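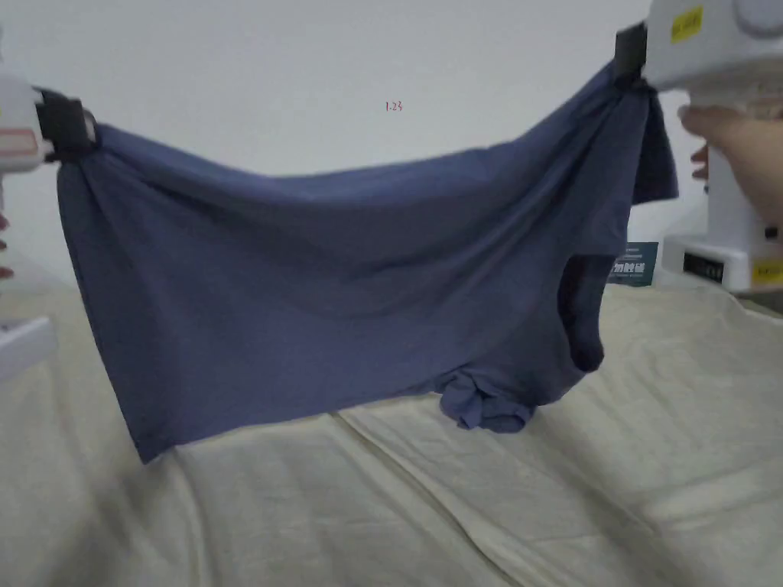
2 min read

Folding morning fills up again as Flindero opens more places

2/24/26

I've been going on about the Flindero folding mornings for a while now, so I'm pleased to report there will be more of them. The laundry and mending group has added 60 places to its spring programme, and the first new session is in April. If you tried last time and got nowhere, have another go!

For anyone who missed it, the idea is very simple. You learn to sort, fold and put away ordinary washing, the stuff that normally sits on a chair all week. No silk blouses, no fancy linen. It's pants, T-shirts, towels and the odd checked shirt, all done on a bed, as most of us do it at home.

Underwear comes first, and I did giggle a bit. Boxer briefs get held out by both ends of the waistband and given a good stretch sideways, so the creases drop out of the legs before you lay them down. Then it's one side over, the other side over, and tuck the bottom up into the band. I'd been rolling mine into balls for years (sorry, drawer).

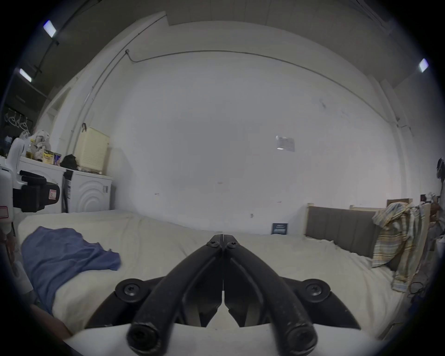
Towels are harder than they look. Mine kept coming out as a sort of wedge, and I was told to smooth the sheet underneath first – a rumpled bed makes for a rumpled pile. Shirts you plan to wear again can hang over the headboard for now, which cheered me up no end, as that's where mine live anyway.

The group started out above the old Pichler shop and says 552 people have been through its sessions so far. A small grant from the Odeo fund has paid for the extra dates, and the Tenia hall has offered its side room for up to 300 items of donated clothing, all of which will need folding before the April swap. I've put my name down for that too.

Sessions are free and last a morning. Bring a small bag of clean washing from home, and a flask if you're fussy about tea – I am. Booking is at the Tenia hall desk, and you can leave your name there if the date you want has gone.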